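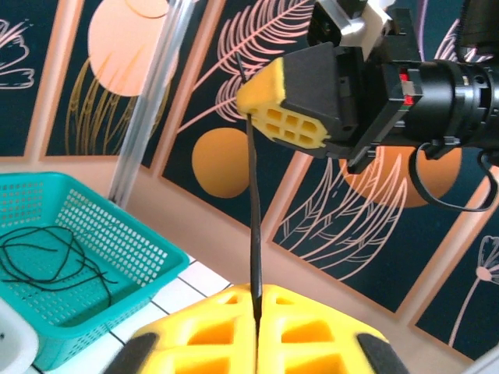
Written by Nour Masri. Last edited Apr 26, 2026

The Himadow Winter Lights is a seasonal light trail held each December on the grounds of Himadow, a former fruit estate outside the town of Udura. Visitors follow a marked path after dark past lit trees, lantern groups and a lake with a sound and light show. It is run by the events company Okivano under a lease from the estate.

History

The trail grew out of a one-night lantern walk set up by Mireille Bitar, then head gardener at the estate. The first walk used 600 paper lanterns hung along the orchard wall and was open only to people living in Udura. Rain ended it early, but it was repeated the next winter with covered lanterns and a longer route.

Okivano took over the running of the event when the estate decided to sell tickets. The company moved the entrance from the main house to the old packing yard, where there was room for parking, and turned the walk into a one-way loop. Rasha Awad was hired as lighting designer and replaced most of the paper lanterns with fabric ones on metal frames.

Layout

The path has 23 numbered stops and begins at the packing yard. It passes through the pear orchard, crosses the Kanaan footbridge and goes once around the lake before climbing back to the house. The surface is packed gravel as far as the bridge and boardwalk around the water. A shorter route without steps leaves the main one at stop nine and rejoins it near the house.

Power for the lake section comes from a substation behind the boathouse. The orchard is fed separately, so either half can be closed without affecting the other. 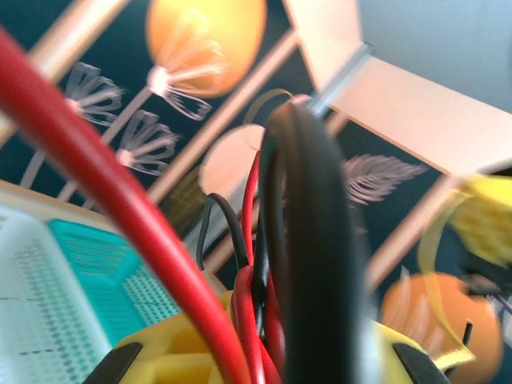 Lake show

The lake show runs twice an hour and lasts eight minutes. Its music was written by Lama Matar, with narration recorded in Arabic and English by her sister, Abla Matar. The story follows a heron that loses its way in winter, and the lantern heron on the small island is the largest single piece on the trail. On windy nights the floating lanterns are taken in and the music is played without them.

Admission

Tickets are sold by time slot, with entry limited to 2,000 people a night. Children under four enter free. Parking at the packing yard holds 800 cars, and a shuttle bus runs from Udura station on weekends. Dogs are allowed on the first Monday only, on a short leash.

See also

Lantern festival
Light art
Udura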